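Songwriting for Working Musicians
Handout for Unit 4: Keeping a Song Notebook, and What to Do With It

Welcome back, everybody, and thank you for the lovely singing last time (the altos especially, who held on through that key change when I'd lost my own place!). We're moving on to notebooks, and I want you to have this in your hands before we start so you can scribble all over it.

A song notebook is any place where you put down a line, a title or a scrap of tune before it gets away from you. Mine are cheap school pads, and I've filled 13 of them. When I went back through the whole pile one winter I found 314 titles, most of them dreadful, and maybe a handful I'd still be glad to sing in front of people. I was thrilled with that handful.

Try to write in yours every day, even if it's only a line you overheard at the grocery store. Put a mark beside anything that makes you hum. Leave the right-hand page blank, so that when you come back in a month you have room for a second verse.
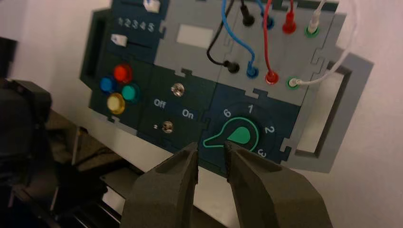

BIRNLEY, December

Our guest for this unit is Meinrad Zwahlen, who has been writing hymns and folk songs since before 2000 and still plays the organ at Clistwood most weeks. I talked with him in his kitchen, over a good deal of coffee, and he let me copy out the first draft of "Grandon Road." The chorus you all know was the third verse back then, and the tune sat a full fourth higher. He moved it down after trying to sing it with a cold!

For next time, please bring:

One page from your notebook, messy is fine
A chorus of four lines or fewer, with or without a tune
A song by somebody else that you wish you'd written

We'll sing the choruses around the circle, and I'll play along on guitar if you tell me your key. Anyone who'd like to read ahead can look at the "Midtbø Waltz" lyric sheet in the packet and mark where the rhymes change. Meinrad and I disagree about the bridge, so I'd love to hear which of us you side with.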